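Home | Talks | Schedule | Contact
Print this page | E-mail this page

Driverless yard trucks at Ukport: what we learned
Speaker notes, Femi Akinola
Saturday, August 13, 2022

Slide 1. Opening
Say hello, thank the organizers. Ask who in the room has worked in a container yard. Keep it short if most hands go up.

Slide 2. The yard
Ukport moves trailers between the gate and the dock all day. The distance is short and the speed is low. Drivers spend most of a shift waiting or backing up. Ireck supplied the trucks and Uvance wrote the dispatch software. We started with 4 trucks on one lane.

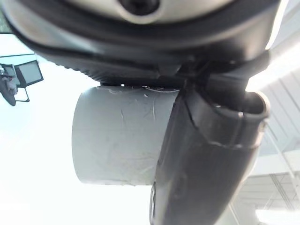 Backing up was the hard part. A trailer swings wide, and the painted bay lines were worn off in places. We repainted them before changing any code. Mention that Gediminas Urbonaitė asked for this in the first week and we should have listened sooner.

Slide 3. Numbers
605 trailer moves in the trial. 244 were at night. A person stepped in on 58 of them, mostly for rain on the sensors or a car parked in the lane. Don't read out the whole table. Point to the night row and move on.

Slide 4. People
The drivers were told early and in person. Several moved to the control room and now watch the trucks from there. Pause for questions here if we're ahead of time.

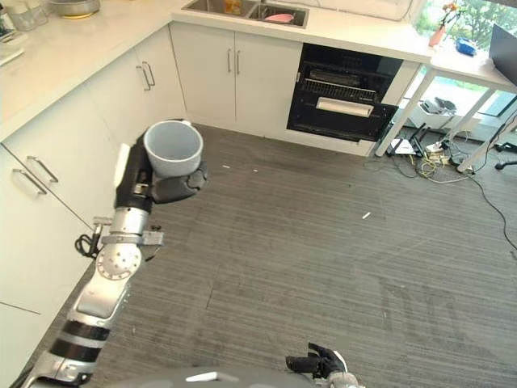 Slide 5. What comes next
The Marwat site opens a second lane in December. It has a slope, so braking has to be tested again with full trailers. Charging is still done by hand. We have no date for changing that.

Slide 6. Questions
Likely ones: insurance, snow, cost per move. I can't give the cost figure. Gediminas will take the software questions.

Contact the talks desk | Copyright 2022 | Back to top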